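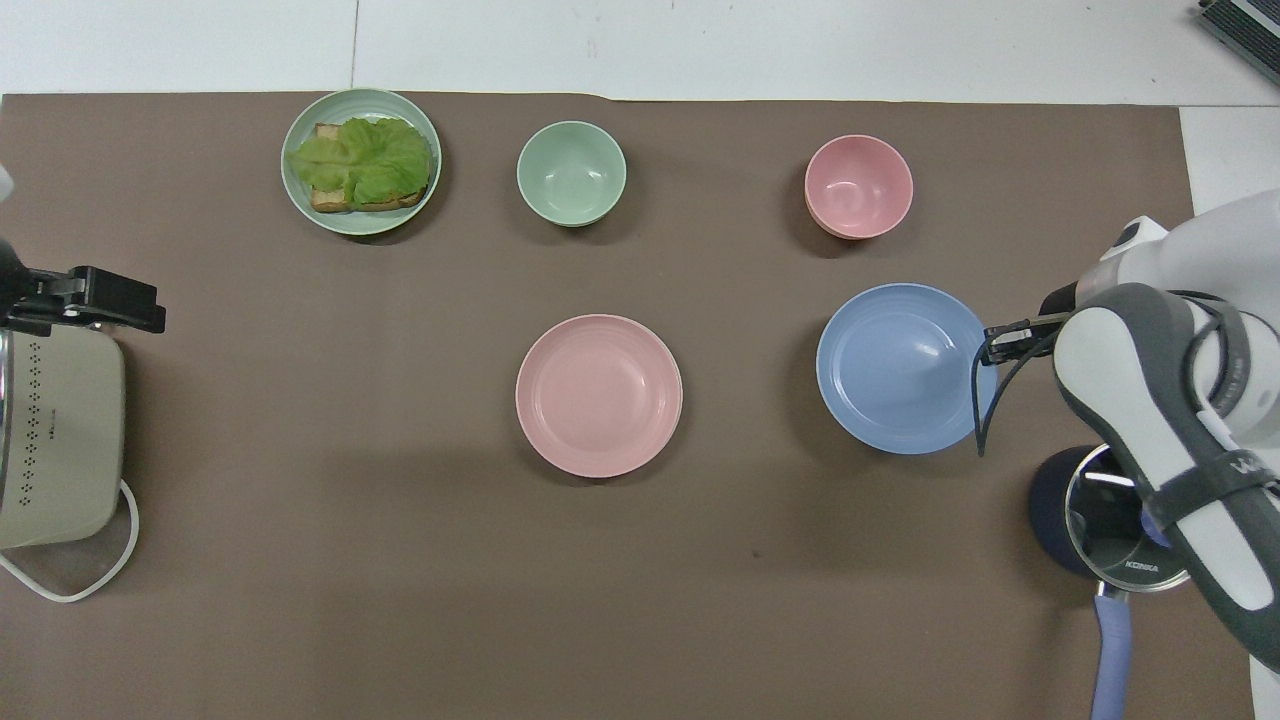
Pink plates, one pan: furnishing the small kitchen

The person who chooses the kitchen things for Vevwood has an office on the first floor at Ritent, but we talked downstairs, at the white table with the brown mat on it. It was a Friday, a little before lunch. Vevwood lets furnished studio flats, 29 of them at present, all within a walk of the Gruneck tram stop. Each has a kitchen along one wall. The worktop is 600 mm deep, and in the smallest flats the clear stretch between the sink and the hob is not much longer than that.

"People look at the bed first and then they open the kitchen cupboards," the buyer said. "If there are eleven mugs and no saucepan, they remember it. I would remember it."

The buyer has done the job for six years. Before that the flats were furnished by whoever had time, mostly from closing-down sales. When the buyer took over, the first task was to go round every flat and write down what was there. The list came to 813 pieces, not counting cutlery.

"I had thought it would be half that. There were fish kettles. There was a flat with four colanders. Hardly any of it matched and a lot of it was chipped. We gave away what was decent and I started again with a short list."

The short list has changed several times. It now has plates, bowls, a saucepan with a lid, a frying pan, a chopping board, a toaster and a small electric cooker. The plates are in light colours: pink, blue, pale green, cream. I asked whether tenants had asked for colour.

"No. They asked for white, if they asked for anything. We had white for two years, from Tennant, and it was perfectly good. The trouble was that we had bought it in three lots, and the three whites were different. You could see it as soon as you stacked them. With mixed colours, one plate can break and the cupboard still looks the way it is meant to."

Breakages are counted once a year, in November. Bowls go first, then mugs. Plates last longer than most people think, the buyer said, and lids do not last as long as pans.

"A glass lid is useful in a small kitchen. You can leave it on and look in. But it gets put down on its edge beside the sink, and it rolls. I keep spare lids upstairs. It is the thing I am asked for most."

Dark pans are preferred to pale ones for the same sort of practical reason. The saucepan on the table was a dark blue one with a glass lid and KONKA printed on it in small white letters. The buyer said the make mattered less than the handle.

"Long handles are a nuisance on a narrow worktop. People catch them with a sleeve. I tell new tenants to turn the handle in towards the wall, and it is written on the card inside the cupboard door. Whether they read the card I don't know."

The card is a single side of A5. It says where the stopcock is, how to set the oven clock and which bin goes out when. The part about the kitchen things is four lines long. An earlier version ran to two pages.

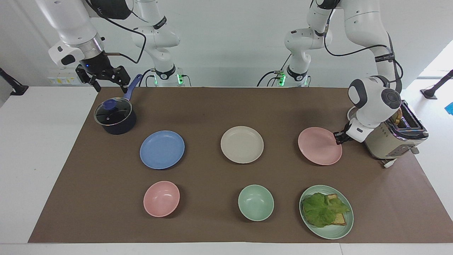
1,118 words

We went on to the plates. The buyer likes them shallow, with one deep one for anything with a sauce. Rims are a matter of some argument at Ritent. A raised rim keeps toast crumbs and salad where they should be, and it gives you something to hold. A wide flat rim takes up cupboard space and, in the buyer's view, does nothing for the food.

"Our cupboards are 300 inside. You would be surprised how many dinner plates won't let the door shut. I take a tape measure with me when I go to buy. I also take a sandwich plate from home and put it next to the new ones, and if the new one is smaller than that I leave it."

A sandwich, the buyer says, is a fair test. Most tenants eat one at the worktop several times a week. The one on the pale green plate, toasted bread with lettuce, took up most of the room on it.

"That is the right size. A bigger plate just has to be washed up."

The paper mat is something the buyer started using for setting out a flat's kit. Everything goes on it before it is packed, the plates and bowls spread out so that each one can be looked at. After that the crates are filled, heavy things at the bottom, with a sheet of paper between each plate and the next. The toaster travels in its own box with the crumb tray taped shut.

"I used to pack straight from the shelf and tick a sheet. I would get to Gruneck and find I had six bowls and no plates. Now it all goes on the table first. It takes ten minutes longer and I have not had to go back since spring."

I asked what it costs to fit out one kitchen. The buyer had the figure in a notebook. The last one came to 1,118 crowns before delivery, and the cooker was the largest part of it.

"The cooker and the toaster are where the money goes. Crockery is cheap if you don't mind waiting for it. I buy it when Tennant clears the colours at the end of a season. That is another reason for the pink. There is always pink left."

Not every choice has worked. Square plates were tried in two flats and taken out again, as they would not sit flat in the draining rack. A set of nesting bowls was popular until the middle one went missing in nearly every flat. The buyer suspects they make good cereal bowls and leave with their owners.

Next on the list is the cutlery, which was left alone in the first clear-out. The drawers at Gruneck still hold a mixture of patterns, and there are too few teaspoons in all of them.

"I will start with teaspoons," the buyer said. "I have already ordered the teaspoons."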